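A morning at the Purkico open day, Suston

I had been meaning to go to one of the Purkico open days for years, and every time something got in the way, usually the garden or a cold. This March I finally bought a ticket (three pounds, which included a cup of tea and a slice of something) and took the early bus out from Sanley with a flask I didn't need and a notebook I nearly filled.

If you don't know Purkico, they look at kitchen things. They have been in the same long brick building at the bottom end of Suston for over 60 years, and they take in kettles, toasters, pans, tin openers, bread bins and anything else you might have on your worktop, and try them out properly before the makers let them into the shops. For most of the year the doors are shut to the likes of me, but once every spring they put signs up on the railings and let people wander through. The bus is the 577 and it stops at the church, after which you walk down past the allotments. Do wear proper shoes, as the lane was all puddles and I arrived with one damp sock.

You begin in the old packing hall, where the tea is. I'm glad I had mine first, while the urn was behaving, and I took it round the shelves along the back wall where they keep the old pieces. There was a cream enamel breadbin that was my grandmother's to the life, down to the lid that never quite sat straight, and a whole shelf of hand whisks, and a pop-up toaster with a woven flex that made me feel quite unsafe just standing next to it. Each thing has a brown card tied on with string giving its number. The highest one I found was 3522, on a dull little egg slicer at the end of a row, and I felt rather sorry for it. I could have stayed in there all morning. A lady next to me was telling her grandson what a toasting fork was for, and he plainly didn't believe a word.

After that you can go whichever way you like, and I went left for the pan room because it was nearest. Lots of frying pans hung up by their handles, and a very good talk about why the bottoms of cheap ones bow upwards in the middle so that your oil runs off to the edges. I have been blaming my hob for that since we moved in! I went home and put a ruler across mine, and I'm afraid the pan is guilty. The talk ran well over time but I don't think any of us minded, and there was a bench.

The kettle room was closed, a leak I gathered, so I can't tell you a thing about it.

Upstairs is where they do baking and bread, and you can smell it before you get to the landing. The loaves come from Nechyporuk, the bakery on the corner by the church, and if you go to the open day please leave room in your bag, because their brown loaf is lovely. It is close and a bit sweet and it slices without falling to bits. They had a board set up with butter and two sorts of marmalade, and we were encouraged to compare the same bread done in different ways: under an ordinary grill, in a pop-up toaster and in a toaster oven. I liked the grill best for flavour, though it's the one I'm most likely to burn. The toaster oven slice was the evenest. The pop-up one had a pale stripe down the side, just like at home.

I've never owned a toaster oven and always thought of them as a thing for caravans, so I spent a good while in that part of the building. A few points I wrote down, in no special order. A door that folds down at the front needs a surprising amount of worktop, so measure for it open and not shut, which is where people go wrong. Knobs you can grip with wet hands are worth having. The rack ought to slide without you having to tug it. And look at the side before you push it up against the wall or the bread bin, since that's often where the vents are and the sides get hot too. I would have tucked mine in next to the tea towels without a second thought.

We also had quite a chat about plates, of all things. Somebody asked whether toast goes soggy quicker on a cold glazed plate than on a wooden board, and the answer was yes, a bit, because the steam has nowhere to go. My mother always stood hers up against the marmalade jar and I see now that she had it right all along. There was a nice shallow dish up there in a deep green that I'd have happily taken home. I asked in the shop on the way out and they only had blue ones — I bought a blue one.

The shop itself is small and gets very full towards noon, so go in early if you can bear to carry things about. They had oven gloves and wooden spoons and a bin of odd saucepan lids at very silly prices. I found one that nearly fits the saucepan I lost the lid of. Nearly.

Now for the moans, of which there are few. The stairs are steep and there's no lift, so the bread floor isn't for everyone, and I do think they might bring a tray of the toast down to the hall for those who can't manage the climb. The signs to the toilets lead you out into the yard and then give up. And the last bus back to Sanley before lunch goes sooner than you'd like, so I missed the sandwich-maker talk altogether, which was the one my sister had asked me to listen to on her behalf.

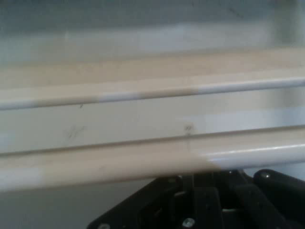
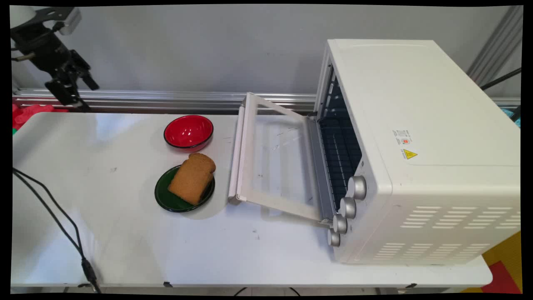

First, the white panel with the pencil marks on it. Second, the toaster oven with its door down, a slice of brown bread on the green plate and the red bowl further back.

They told us at the gate that there will be another open day next spring, kettles included if the ceiling is mended. I've already promised my sister I'll take her, and we're going to get the earlier bus and have our tea at the allotment end of the hall, where the chairs have arms.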